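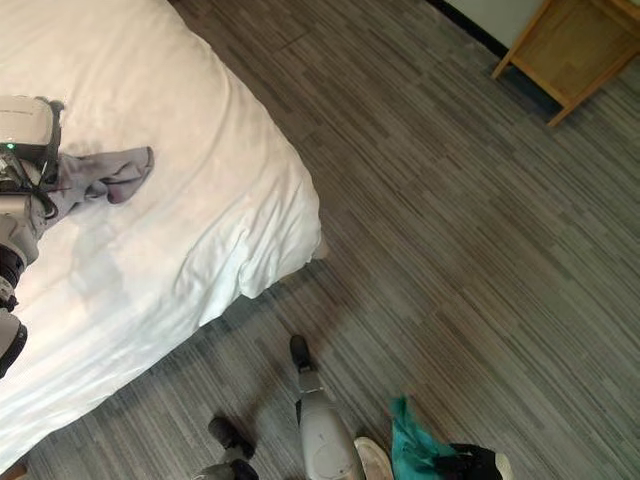 Laundry, according to Loan Đoàn, is never finished, it only changes rooms. She told me so over the phone while matching socks, and I could hear her losing.

I had called her about the bed. Mine has a white sheet, a decent mattress and a second career as a sorting table. Clean clothes land on it after lunch with the best intentions. At eleven at night they move to a chair. By Thursday I'm getting dressed from the chair, and the dresser has become a piece of sculpture.

The basket is the weak point, says Halvard Sandberg, who spent two years managing a hotel laundry in Rustad and came out of it with firm opinions and very flat pillowcases. People buy a deep one and fill it. Whatever is at the bottom stays there until the season changes. He wants a shallow basket with holes in the sides, parked at waist height on a cabinet or a dresser, where it gets in the way.

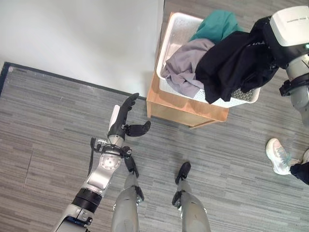

He also wants it emptied one garment at a time, which sounded to me like advice from a man with no television. I tried it anyway. Shirts came out first, were shaken once and folded in thirds on the bed. Dark things went in their own pile. A gray sock went to the pillow end, to wait for its partner the way one waits for a bus in April.

It took longer than dumping the lot. It also left me with a bed I could get into, a novelty in our house, where my husband has been known to sleep beside a stack of towels without comment.

Simone Araújo takes a harder line. She owns 302 pieces of clothing (there is a spreadsheet) and folds none of them. Everything goes on hangers, T-shirts included. When I asked about underwear she changed the subject to shelving.

I'm keeping the shallow basket. The chair has been moved to the hall, and so far it has only one cardigan on it.
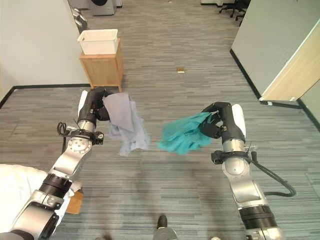

Three Ways to Fold a Shirt Without Taking It Personally

Halvard's thirds: face down, sides in, bottom up to the collar. Good for drawers.

Loan's roll: fold lengthwise, then roll from the hem. Good for suitcases and for people who have given up on drawers.

Mine: in half, in half again, and shut the drawer quickly.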